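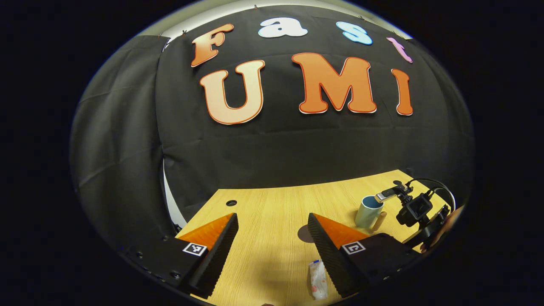 How much does a loaded trolley slow a paddler down on the way to the water? On firm sand it added little time, but on loose shingle the walk took longer with a trolley than with two people carrying the boat.

4.2 Launch trials

We ran 15 launches with the Hareo sit-in kayak in June, each over a path of 70 meters. Wim Dewulf paddled in all of them. The Clodow trolley has narrow wheels – these sank on shingle once the load passed about 130 pounds. Figure 4 plots walking time against load for both surfaces.

Figure 4. Walking time by load, sand and shingle.

Launches in which a strap came undone were repeated and the first time was dropped.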